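Print this page | E-mail this chapter

Chapter 3
Lending a Robot Your Hands

Pick up a mug and put it down somewhere else. You probably didn't think about your thumb at all, yet your thumb did most of the work! Writing that thumb down as lines of code is miserable, and this chapter is about the much more enjoyable alternative: doing the job yourself, through the robot, while it keeps a record.

There are two common ways to go about it. You can take hold of the arm and guide it (kinesthetic teaching), or you can stand back and drive it by remote control (teleoperation). We'll spend most of our time on the second, with kitchen chores as our running example. Two-handed robots make these chores especially interesting, as each hand can have its own part to play.
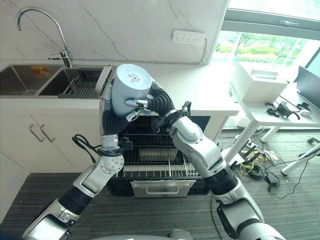

Two hands on a paper cup, and one hand on a light blue container.
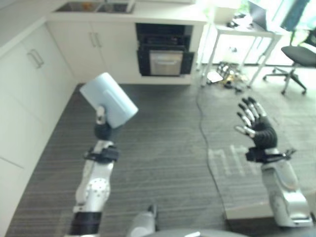 Every run through a task is called a demonstration. The Arolmont exercises at the end of the chapter use a set of 539 of them, and you'll find the quality varies wildly. Some operators hurry. Others hover over the sink for 12 seconds, making up their minds, and a learner will happily copy the hovering too. Sorting good runs from poor ones takes judgement, and you'll start building yours in the first section, where we look at what gets recorded: joint angles, grip commands and camera views, all on a shared clock.

Related chapters
Grippers, Fingers and Palms
Keeping Clocks in Step
Cleaning Up the Sovodine Recordings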